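Kapitel 7
Spielbetrieb und Ligastruktur im Vereinsfußball

Lernziele

Nach der Bearbeitung dieses Kapitels können Sie
den Unterschied zwischen Ligabetrieb und Pokalwettbewerb erklären,
eine Abschlusstabelle lesen und Gleichstände auflösen,
die Folgen von Auf- und Abstieg für den Haushalt eines Vereins einschätzen,
einen einfachen Spielplan für eine gerade Zahl von Mannschaften aufstellen.

7.1 Einführung

Wer eine Tabelle in der Zeitung liest, sieht Punkte, Tore und Plätze. Die Regeln, nach denen diese Zahlen zustande kommen, stehen in der Spielordnung des jeweiligen Verbandes. Sie legt fest, wie viele Mannschaften einer Klasse angehören, wie oft sie gegeneinander antreten und was am Ende der Saison mit den ersten und den letzten Plätzen geschieht.

Das Kapitel arbeitet durchgehend mit der Kreisliga Brulovdale. Ihr gehören 16 Mannschaften an, darunter der SV Plurnia und der FC Whiteley. Jede Mannschaft trifft auf jede andere zweimal, einmal zu Hause und einmal auswärts. Daraus ergeben sich 30 Spieltage und 240 Begegnungen. Die Saison beginnt Anfang September und endet im folgenden Jahr; der letzte Spieltag der hier behandelten Spielzeit war der 3. Juni 2018.

7.2 Liga und Pokal

Im Ligabetrieb zählt die Summe aller Ergebnisse. Eine Niederlage kostet Punkte, beendet aber die Teilnahme nicht. Im Pokal scheidet der Verlierer einer Runde aus. Bei Gleichstand nach der regulären Spielzeit folgen je nach Ausschreibung eine Verlängerung, ein Elfmeterschießen oder beides.

Für die Vereine hat das wirtschaftliche Folgen. Die Zahl der Heimspiele in der Liga steht vor Saisonbeginn fest und lässt sich in den Haushaltsplan einsetzen. Einnahmen aus dem Pokal sind dagegen unsicher. Ein vorsichtig geführter Verein plant höchstens die erste Runde ein und behandelt alles Weitere als Zusatzeinnahme.

Der SV Plurnia zählte im Heimspiel gegen den FC Whiteley 1643 Zuschauer, im folgenden Heimspiel 1469. Im Pokal gegen den höherklassigen TSV Notine waren es 2270. Solche Unterschiede sind üblich – Derbys und Spiele gegen bekannte Gegner ziehen mehr Publikum an als der Durchschnitt.

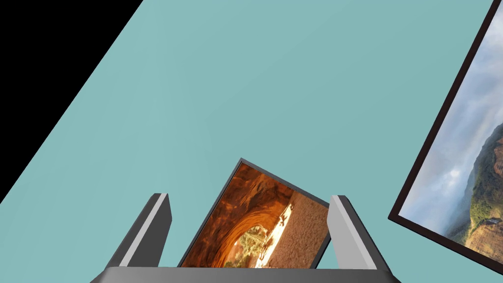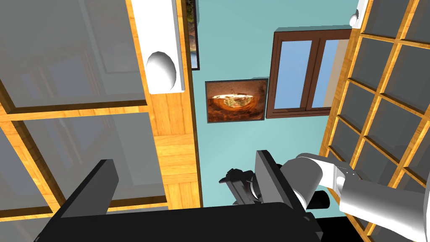
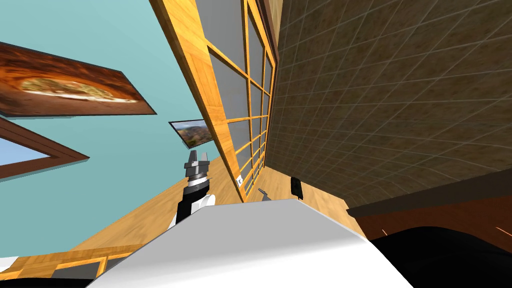

Abb. 7.1 bis 7.3: Computergenerierte Ansichten. 7.1 blassblaugrüne Fläche mit Greifer, 7.2 Schranktür mit Glasfeldern, 7.3 Wand mit gerahmten Bildern.

7.3 Die Tabelle

Für einen Sieg erhält eine Mannschaft drei Punkte, für ein Unentschieden einen, für eine Niederlage keinen. Bis in die neunziger Jahre galt in vielen Ländern die Zwei-Punkte-Regel. Beim Vergleich älterer Tabellen mit heutigen muss deshalb umgerechnet werden.

Haben zwei Mannschaften gleich viele Punkte, entscheidet in der Kreisliga Brulovdale zunächst die Tordifferenz, danach die Zahl der erzielten Tore. Sind auch diese gleich, wird der direkte Vergleich herangezogen. Andere Verbände stellen den direkten Vergleich an die erste Stelle. Welche Reihenfolge gilt, ist immer in der Spielordnung nachzulesen.

Beispiel: Plurnia und Whiteley beenden die Saison mit je 54 Punkten. Plurnia hat 61:40 Tore, Whiteley 58:37. Die Tordifferenz beträgt in beiden Fällen 21. Plurnia hat mehr Tore erzielt und steht vor Whiteley.

7.4 Auf- und Abstieg

Der Tabellenerste der Kreisliga steigt direkt auf. Der Zweite bestreitet zwei Entscheidungsspiele gegen eine Mannschaft der nächsthöheren Klasse. Die letzten beiden Mannschaften steigen ab. Verzichtet ein Aufsteiger, etwa weil sein Platz die Auflagen der höheren Klasse nicht erfüllt, rückt der Nächstplatzierte nach.

Ein Abstieg wirkt sich auf mehrere Haushaltsposten zugleich aus. Zuschauereinnahmen und Werbeerlöse gehen meist zurück, laufende Verträge mit Spielern und Trainern bestehen aber oft weiter. Manche Vereine vereinbaren daher Klauseln, nach denen sich die Vergütung beim Abstieg verringert. Auch ein Trainerwechsel während der Saison belastet den Haushalt, wenn der bisherige Vertrag weiterläuft (siehe Kapitel 9).

Aufgaben zur Vorbereitung

1. Berechnen Sie die Zahl der Begegnungen in einer Liga mit 18 Mannschaften bei Hin- und Rückrunde.
2. Ordnen Sie Plurnia und Whiteley aus dem Beispiel in 7.3 nach der Zwei-Punkte-Regel. Welche zusätzlichen Angaben benötigen Sie?
3. Beschaffen Sie die Spielordnung eines Verbandes Ihrer Wahl und notieren Sie, wie dort Punktgleichheit aufgelöst wird.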